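Hi all,

May report on the Plokton grant, a little longer than last time (sorry, there's a lot to get through). I've kept the money part near the top, as you asked.

The short version is that the repair library at Clumalport is open and people are using it, and the part I was most worried about, the cataloging, is nearly finished. The part I wasn't worried about at all, the shelving, has eaten two weeks. More on that further down.

Money first. You gave us 2000 for the period. Most of it went on shelving, labels and the secondhand label printer, and there is 88 left. I'd like to carry that over if you're fine with it, and put it toward a second set of stacking boxes. I haven't spent anything outside the lines we agreed on in the plan. The receipts are in the shared folder, sorted by month, and the one for the printer is a photo of a very crumpled piece of paper, but you can read the total.

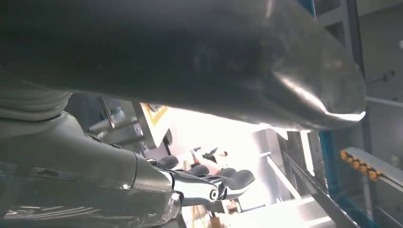 On to the cataloging. When we started, the whole parts collection lived in banana crates with things like "misc" and "misc 2" written on the side. If you wanted a knob for a Tan toaster you tipped the crate out on the floor and hoped. Now every part gets a card with what it is, what it came off, what shape it's in and which shelf it goes on. We argued for a long time over whether to sort by what a part does or by what it came from. I wanted the first, I lost, and I have to say the other way works better for the folks who walk in, because they come in thinking "I have a broken fan" and they go straight to fans.

All the kitchen stuff is done. Lamps and fans are done. Bikes are half done, and the box of loose screws will never be done, so please don't put it in the targets for next year!

Loans are up. The tool shelf is busiest in the evening after 6, and we've moved the opening hours to match, so we now close over lunch and stay open till 9. I got a couple of grumbles from the lunchtime regulars, but they came around once I let them drop things off at the shop next door. The soldering irons go out the most, then the big clamps, then (no idea why) the tile cutter. Late returns were a headache in the first month. I started sending a reminder the evening before, and that pretty much fixed it.
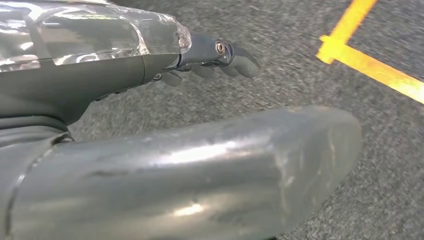 Storage is where I need your help with a decision. We bought the Itness shelving because it was cheap and came in the right depth, and it's fine for small parts, but the cards and the boxes don't like each other. Cards taped to the front fall off. Cards inside the box get buried. What I want is see-through lids or sleeves, the same sort of clear plastic as the glossy cover in the photo just before this paragraph, where you can make out the outlines inside without opening anything up. I know it picks up glare under a bright light, and we'd have to angle the shelf lamps a bit, but I'd take glare over digging through a box with a line of people waiting. I've asked for a price on 12 to start with, enough for the fan section, and we could see how they hold up over the summer before buying more.

The workshops went well, mostly. The lamp rewiring evening filled up right away and I had to start a waiting list, so we're running it again. The sewing machine one was too quiet. I think I picked a bad time, it landed on the same evening as the school concert, and I should have checked. I'll try it again in a morning slot. 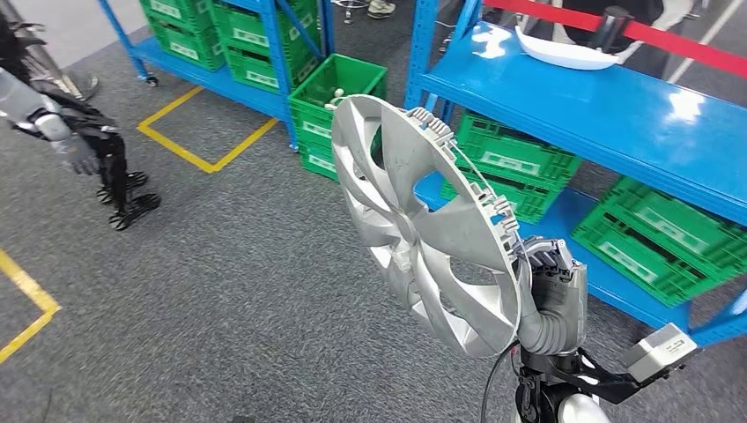
A few things that slipped. The printed guide for borrowers isn't ready. I have a draft, but it runs long and I keep adding to it, so somebody with a firmer hand than mine is going to trim it. The sign for the street side isn't up either – we're still waiting for a yes from the landlord, and I call every week. And I promised you a count of items saved from the trash, which I can't give you yet, as we only started writing it down properly once the cards were in place. It'll be in the next report.

For the next stretch I plan to finish bikes, rerun the two workshops and get the guide out the door. If you can let me know about the 88 and the clear lids before I place the order, that would be great. Come by and see the place any evening, the kettle works now (we fixed it with our own parts).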